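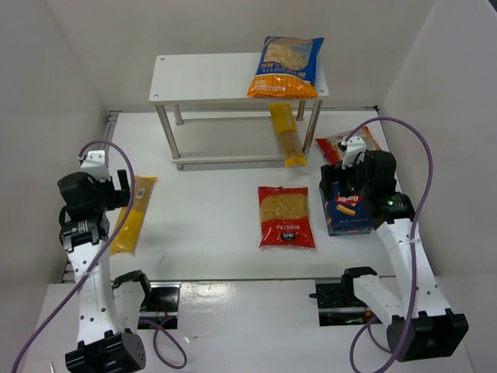

Dried pasta past its date – keep or bin?

marshlane
Clearing out the larder before we move and I have far more dried pasta than I thought. Most of it is well out of date, the oldest by two years. All sealed, no holes, no sign of moths. My husband wants it in the bin. I say it's flour and water and will outlast both of us. Who's right?

tinlid
You are. Best before isn't use by. Plain dried pasta keeps for ages if it's sealed. Check the corners of the bags for dust or webbing, and if it smells of nothing, cook it.

Pearce_D
Depends what kind. Egg pasta I wouldn't keep that long, and wholewheat goes stale because of the oil in the bran. I had some wholewheat penne that tasted like an old cupboard. White durum is fine.

marshlane
All white, no egg. Mostly shapes, and some spaghetti.

oldweir
I'll go the other way. It's safe, yes, but old pasta cooks badly. It cracks in the pan and you get soft ends with a hard middle. A bag costs next to nothing, so why eat a worse dinner to save that?

tinlid
Never had that, and I've cooked some very old spaghetti. Cracking is from being knocked about or kept somewhere with big temperature swings. Where do you store yours?

oldweir
Garage shelf.

tinlid
Well, there you go.

oldweir
Plenty of people keep food in the garage. I still think two years is pushing it.

Rozália Tóth
I look after the dry store for a small lunch club. We use the oldest first and write the date on the front in marker, big enough to read from the door. Opened bags go into tubs the same day. I allow 100 g a head for a main and 378 g of tomatoes between four. For baked dishes the age of the pasta makes no difference that I can taste.

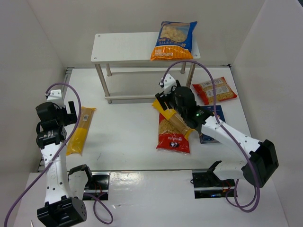

Shells on the top shelf, where they're easy to get at.

Pearce_D
100 g a head is a lot for lunch. I do 75.

Rozália Tóth
They are hungry, and some of them have walked there. I don't get much back on the plates.

marshlane
What tubs do you use? I bought a set of Amlow ones and the lids have all gone slack.

Rozália Tóth
Ice cream tubs for shapes. For spaghetti, a tall jar with a screw lid.

kettlefish
Can I ask about moths? We had them last summer and I'm still nervous about keeping flour. Does freezing new bags help?

tinlid
Yes, four days in the freezer, then let it come back to room temperature before you open it. Wipe the shelf corners and the screw holes too, they get in there.

oldweir
Or don't buy more than you can eat in a month.

marshlane
Thanks all. Made a pasta bake with the oldest bag tonight and it was fine. He had seconds. The rest is coming with us, apart from one bag with a split seam, which I've thrown out.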